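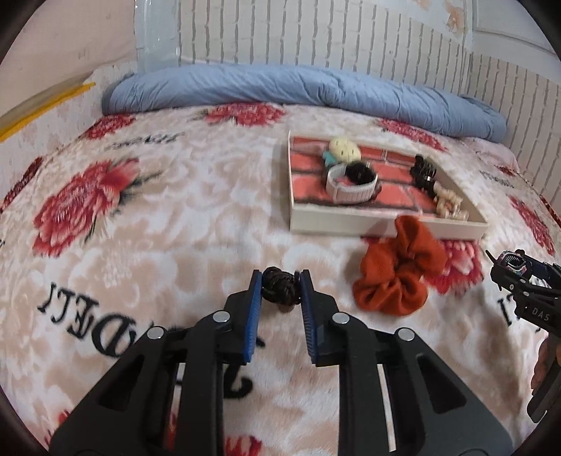
Home | Ask | Topics | Bedroom & Laundry | Log in

Fluffy blanket sheds and goes flat, and small things keep getting lost in it. What do I do with it?

Asked by Awuor Mrema, April

I have a fluffy blanket on my bed, cream and light peach with big red peonies and black script lettering on it. I use it as the top layer, over the sheets, with a light blue quilt or pillow rolled up at the head end. I like it and want to keep it, but I have three problems.

First, small things get lost in it. Hair ties mostly. I take mine out at night, put it down, and in the morning it has worked its way into the pile or down between the blanket and the wall. Mine are brown and black, and when one lands on the lettering or the dark leaves I can look straight at it and miss it. I keep a tray on the bed to put things in and I still miss the tray.

Second, the side I sit on is going flat. The fibers have clumped and it feels rough there, but the rest is still soft.

Third, the wall. The room is rented, in an older building in Stostbridge. The wall has a white fake brick covering on it, and up in one corner there's a patch of old wallpaper that is stained and peeling. Bits come off it, and they end up on the bed. I pick them off by hand but the blanket holds on to everything.

I have washed it once, warm, with regular detergent and softener. It came out all right but not as soft as I expected. The care tag is gone -- I cut it off when I got it because it scratched. The machine is downstairs and shared, an old Odeck top loader, 30 minutes on the short cycle. I don't have a dryer. Can I wash it more often without ruining it, and is there any way to bring the flat side back?

3 answers | sorted by votes

Answer 1 (accepted)

I have had three of these over the years and they are nearly always polyester, whatever the print. Without the tag I would treat it as polyester and wash it like this.

Take it outside and shake it first. Do it over a railing if you have one, holding two corners, then switch to the other two. Most of the wallpaper crumbs will come out then, and they are much easier to get rid of dry. Once they get wet they turn to paste and stick to the fibers. Check for hair ties at the same time. One left in there can wrap around a bunch of fibers in the wash and you'll be cutting it out.

Wash it by itself in cold water on the gentle cycle. Use half the detergent you normally would, liquid if possible. No softener. Softener coats the fibers and they stick together, and I think that is where a lot of your roughness comes from. If your machine has an extra rinse, use it. If it doesn't, run the short cycle a second time with nothing added.

Check that it fits. The blanket should move around loosely when the drum is full of water. If you have to push it down, take it to a laundromat with a bigger machine.

Dry it flat or over two lines spaced apart. One line leaves a crease down the middle that takes days to go away. Shake it when it's half dry and again when it's nearly dry. Keep it off radiators -- polyester pile that gets too hot melts a little at the tips, and you can't undo that.

For the flat side, wait until it is completely dry, then brush it. A soft pet slicker brush works. Short strokes, lightly, first against the direction of the pile and then with it. Do a patch the size of a dinner plate, then move on. Some loose fluff will come off. If you see the backing fabric through the pile, stop. I would expect you to get most of it back but not all.

After that, turn the blanket end for end every couple of weeks so you aren't always sitting on the same part. With lettering on it, the words will be upside down from one side or the other, but that doesn't bother me.

Once a month is plenty for washing if there is a sheet between you and it. Shake it weekly.

Comments on this answer (2)

> Seconding no softener. A half cup of white vinegar in the rinse got the old softener out of mine. It took two washes.

> What about the dryer on air only, no heat? I do that with mine for ten minutes at the end and it fluffs up fine.
>> Fine if you have one. She said she doesn't.

Answer 2

The other answer covers washing. On the wall and the lost things:

Deal with the peeling patch before you wash anything, or you'll be doing it again next week. Tell the landlord first and take a photo of the patch for yourself. A stain along with peeling can mean water is getting in from somewhere, and if so it will come back through anything you put over it. Touch it with the back of your hand on a rainy day. If it feels damp, don't cover it.

If it is dry and the landlord doesn't care, cut off the loose edges with scissors (don't pull, you'll take off more than you meant to) and glue down what's left with ordinary wallpaper paste. I used a small tub of Lellero paste and a dry sponge and it has stayed put for two winters. In an old building, don't sand or scrape the wall underneath, you don't know what paint is on there.

Pull the bed out from the wall by a hand's width too if there's room. Crumbs then fall on the floor where you can sweep them. Hair ties will go down there as well, but at least you know where to look.

For the hair ties, I would give up on the tray. A tray on a soft bed tips whenever you sit down. Put a hook or a small cup at pillow height on whatever is next to the bed, or just loop the tie around a bedpost or a lamp switch. I keep mine on the neck of a water bottle. Or buy them in a bright color. Yellow or turquoise would show up on cream, and red would get lost in the flowers.

When one is already in the blanket, don't look for it, feel for it. Run your flat palm across in rows, pressing down a little. The knot in the tie is easy to feel even through thick pile.

Comments on this answer (1)

> The palm trick works for earring backs too, but go slower.

Answer 3

just get a new one, they sell them at Chege and they're not expensive. mine went flat too and I gave it to the dog

Related: Can I wash a quilt in a top loader? | Getting lint off a fleece throw | Paste or tape for loose wallpaper edges

Viewed 3,486 times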